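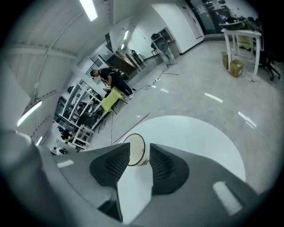
Wiranside, 17 June 2023

Figure 3. Round white mat on a light gray floor.

3.2 Floor coverings and footstep noise

Complaints about footsteps make up a large share of the noise reports filed by tenants in multistory housing. Of the 677 households that returned the Wiranside survey, 109 named footsteps from the unit above as their main source of disturbance. The remaining returns named traffic, plumbing, voices or no source, and are treated in Section 3.4.

Respondents were asked to list every loose floor covering in the main living room and to give its size and shape. Round mats (one is shown in Figure 3) were entered by diameter and converted to area before analysis. Coverings fixed with adhesive were left out. Where a household gave only a product name, such as Skomby or Riviere, the area was taken from the seller's listing.

Covered area was then divided by total floor area to give a coverage ratio. The ratio was a weak predictor of complaints from the unit below. Placement mattered more: a small mat in the path between door and kitchen was linked to fewer complaints than a larger one under a table. Říha (2019) reports a similar pattern for older buildings with timber joists, although his sample did not include concrete slabs.

The mailing covered 3,000 addresses and was closed in November. Late returns were excluded. Households that had moved within the survey period were kept if both addresses fell inside the study area, and were assigned to the earlier one.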